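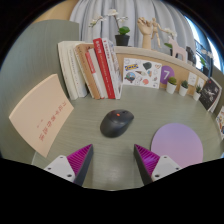

Free ebook bundles again: is the Praler pack worth the bother?
Posted in November by inkwell_bredwood

Someone on another board swears the Praler bundle has 122 children's adventure books in one download, all legal, all out of copyright. I've been at the desk half the evening, the little orange-red light on the mouse glowing away, clicking through pages that each promise the file is on the next one. Has anyone opened the thing and found books in it?

tallowgum
I got it. The zip opens fine. Whether it's 122 books depends on whether you count the same pirate story under 2 titles.

inkwell_bredwood
So padding. Thought so.

grastum_reader
A bit harsh. The Ayala stories are all there, including the 1894 one with the colour plates, and I've never seen a paper copy for under 300 dollars. My kids have read them twice.

tallowgum
Colour plates? Mine are grey smudges. And chapter nine stops halfway through a sentence. Are you sure you have the same file?

grastum_reader
Mine came from the Grastum mirror. Maybe it's a better scan.

inkwell_bredwood
Or maybe it's a different book with the same cover. "Legal" is doing a lot of work as well – the page has no publisher, no scanner credit, nothing. An 1894 story is old enough, but who wrote the new introduction?

moth_and_margin
Try your library's app first. Ours has most of the Ayala books and no sign-up for a "premium reader".

grastum_reader
Ours has one, with a waiting list. I'll stick with the mirror.

inkwell_bredwood
Fair enough. I'm leaving it until someone posts a proper list of titles.

Recent threads
Ayala reading order, does it matter?
Best e-reader for a ten-year-old
Bredwood book swap, what's left
Epub or PDF for picture books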